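Skanside Stationery - frequently asked questions

Do you sell pens and markers singly?
Yes. Anything on the open shelves can be bought one at a time. Boxes are cheaper per pen and come in packs of 100 or 184, depending on the maker.

How should I store my markers?
Flat is best for double-ended ones. Single-ended markers can stand up or lie down, as long as the cap is pushed right on.
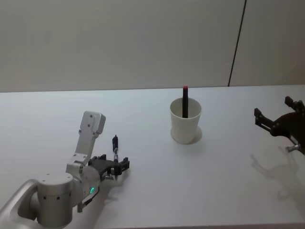
Do I need a proper desk tidy?
We sell three sizes, and the smallest suits most people. If you only keep a few pens out, a plain paper cup will hold them. A marker stands nearly upright in one, with the red cap well clear of the rim, so you can see which colour you are picking up. Paper cups are light, though - put a few coins in the bottom if yours tips over.

Can you print our name on pens?
Yes, from 200 upwards. Send your wording to Kuldeep Semwal at the Atutbridge shop. Allow about three weeks, longer in July.

Can I return an opened pack?
Only if the pens are faulty. Bring the pack and the receipt to either shop.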